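Clinero House Bench: set-up and care

4 min read

The Clinero House Bench is the desktop workstation supplied by Naidu for preparing Clinero indoor mobile robots before they go out to a building. It runs the robot's own control software against a rendered house, so routes, camera settings and doorway rules can be tried without a machine on the floor. The bench is sold as a single unit with the house files already installed.

What is in the box

Bench computer with Brasero scene software
Controller tray for one Clinero control board
Network lead and power lead
Hand control with stop button
Printed set-up card
Spare drive, blank

A monitor and keyboard are not included. The control board is taken from your own robot or ordered separately.

Setting up

Stand the bench computer on a firm surface with a clear gap behind it for the fan outlet. Fit the control board in the tray with the power off, label facing up, and close both clips. Connect the network lead between the tray and the port marked ROBOT. The other port is for your office network and the board will not be found on it.

Switch on the computer first, then the tray. The tray light blinks while the board loads and goes steady when the two are talking. If it is still blinking after 2 minutes, switch the tray off, press the board down at both ends and try again.

Open Brasero and load the house file. Choose the robot model that matches your board. Camera height and tilt are filled in from the model, but check them against your own machine if the mast has ever been taken off. A camera entered at the wrong height will give floor distances that look sensible and are wrong.

Checking the camera views

Start with the near-surface views. These put a large flat surface close to the camera, with open floor to one side. They are used for checking that the robot keeps its distance from whatever is nearest and still picks out the floor beyond it.

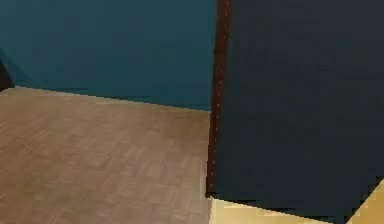 Near-surface view: dark panel to the right, parquet and teal wall beyond.

Look at the depth overlay as well as the colour view. Dark, plain surfaces give the matching software very little to hold on to, and the overlay may show holes in the middle of the panel. Holes are acceptable there if the edge is solid from top to bottom. If the edge is broken up, raise the exposure one step and run the view again. Stepped edges along a diagonal are normal at the standard drawing size and do not need correcting.

Next, run the doorway views. Set the robot to stop for any blocked threshold, and leave the "squeeze past" option off until the stop has been passed at every door in the house. Doorways should be marked on the map as doorways. One that has been left as plain floor will be planned straight through.

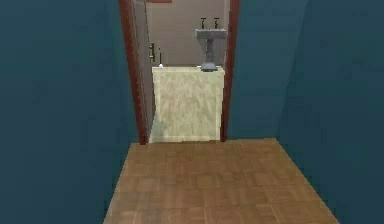

Doorway view: pale block across the opening, with the pedestal sink behind.

Check the planned route on the map after the view has loaded. It should end on the corridor side of the door. If the line carries on into the room, the obstacle layer is switched off or the map is an old one. Reload the map before changing anything else.

There are 17 stored views in the standard house file. Run all of them when the bench is new, when a board is changed and after any software update. For everyday work the near-surface and doorway sets are enough.

Looking after the bench

Clean the fan filter every 6 weeks, more often in a workshop. It slides out from the left side and can be rinsed under the tap. Let it dry fully before it goes back.

The tray connector is rated for 2,000 board changes. Keep the dust cap on when no board is fitted, and do not use contact spray on the pins. A dry brush is all they need.

Save a copy of your house files to the spare drive before each update. Updates replace the standard house and will overwrite changes made to it under its original name.

Common faults

View loads but stays grey: the wrong robot model has been chosen. Go back and pick the one printed on the board.

Picture is jerky: close the depth overlay on views you are not checking. If that makes no difference, clean the filter.

Robot turns the wrong way: the hand control was moved during start-up. Switch off the tray, leave the stick alone and switch on again.

Stop button has no effect: stop using the bench and contact service.

Service and parts

Trays, clips and filters are stocked at our Grisham workshop. Board repairs are booked through Solène Gilbert in the service office. Please have the tray serial number ready, and send the board in its original sleeve.

Page last checked April 20, 2026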